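Planche à découper Rultside, grand modèle
Référence 1501
Fabrication : atelier Brostard

Il y a des objets qu'on achète sans y penser et qu'on garde vingt ans, et la planche à découper en fait partie. La Rultside est celle que nous utilisons à la maison depuis que la boutique existe, et je la recommande les yeux fermés à tous ceux qui cuisinent vraiment — c'est-à-dire à ceux qui épluchent, émincent et hachent presque tous les soirs.

Elle est taillée dans un bambou massif, en lames collées sur chant, et mesure 27 mm d'épaisseur. C'est un peu lourd, je vous l'accorde, mais quel bonheur de travailler sur une planche qui ne se promène pas ! Le chant est adouci à la main par Ilídio Esteves, qui tient beaucoup à ses arrondis et refuse de les confier à la machine. La rigole, d'un seul côté, retient le jus d'un rôti ou d'une belle tomate de septembre ; l'autre face reste lisse pour le pain et les herbes.

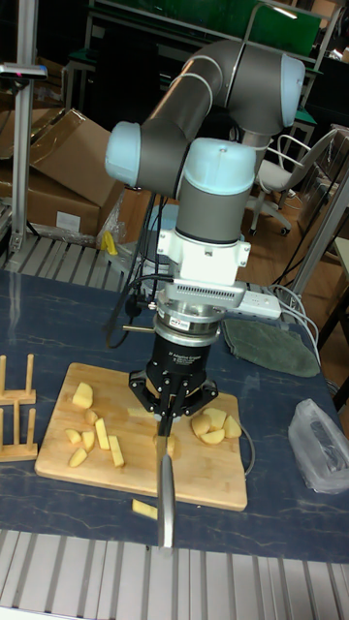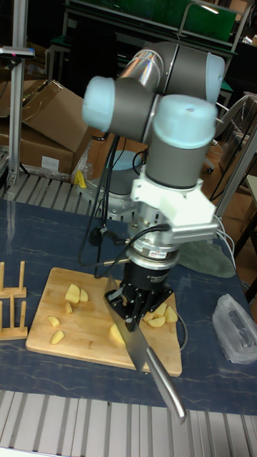 Au plan de travail. Sur la seconde photo, un grand couteau de chef.

Côté entretien, rien de bien compliqué. Un coup d'éponge, un peu de savon, puis on la laisse sécher debout (jamais au lave-vaisselle, s'il vous plaît, même en programme court !). Une fois par mois, passez un voile d'huile Akell avec un chiffon de coton et laissez reposer la nuit. Si une odeur d'ail s'installe, du gros sel et un demi-citron en viennent à bout.

La planche est livrée huilée, dans une housse de toile. Garantie 10 ans contre le décollement des lames. Les pieds antidérapants Gavrilă sont proposés en option et se vissent sur la face lisse.

Expédition sous 11 jours, car chaque pièce est finie à la commande. Pour une gravure ou une dimension particulière, écrivez à Aba Yakubu — elle répond à tout le monde, et toujours très gentiment.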